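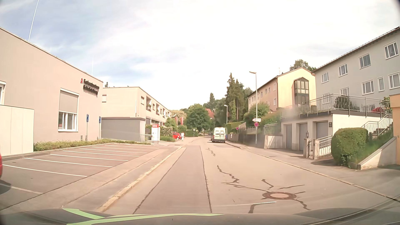 Tin-yau Kwok would like the bays by the pharmacy left alone. His message came in on Thursday, the same day as our note on parking, and it said that people who come for a prescription stay five minutes and shouldn't need a permit, a ticket or a paper clock on the dashboard to do it. Three other replies said much the same thing in more words.

So, to be clear about what is being proposed and what isn't.

The marked bays on the pharmacy side stay where they are. The lines will be repainted in the same positions, and the strip of plants between the bays and the wall is not being touched. The blue parking signs stay up as well. What changes is the time limit. From November, the bays will have a two-hour limit during the day. After 7 p.m. and on Sundays there is no limit, so residents coming home from work can park as they do now.

Anyone who needs to leave a car longer during the day is asked to use the lot at Lenside. It has 14 more spaces than it did last year, now that the old storage units have been cleared out, and it's free. The walk back to the pharmacy takes five minutes at an ordinary pace. Aicha Lamrani asked whether the path is lit. It is as far as the steps, and the last stretch is on the list for this winter.

A few people wrote about the turn by the bushes instead. Kátia Tavares says drivers looking for a space slow down there without signaling, and the ones behind them don't expect it. Abenezer Abera says the sign is fine but the hedge grows out every summer and people only notice the sign late. Both points were passed on. The greenery on that side gets cut back twice a year, and the second cut has been moved up to the start of the month.
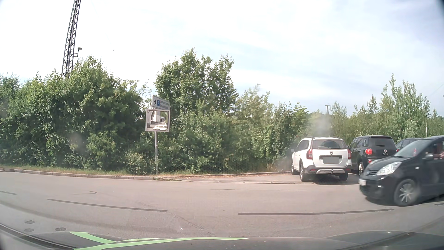
*The parking sign and mirror at the roadside.*

Please keep using the mirror, and please don't rely on it alone. A curved mirror makes a car look farther off than it is. If yours gets knocked out of line by a delivery truck – this has happened before – call the Brunis office and leave a message with the street and the nearest house number. Don't try to turn it back yourself.

Two smaller items. Cars left with a wheel up on the curb will get a written reminder first and a fine after that. And the request for a loading space near the apartment blocks has been put off until the new year, when the plan for the whole street is looked at again.

Comments on the time limit can still be sent in until the end of the month. Write "parking" in the subject line, or drop a note in the box at the Brunis office. Mal-soon Nam is collecting them and will send a reply to everyone who leaves an address.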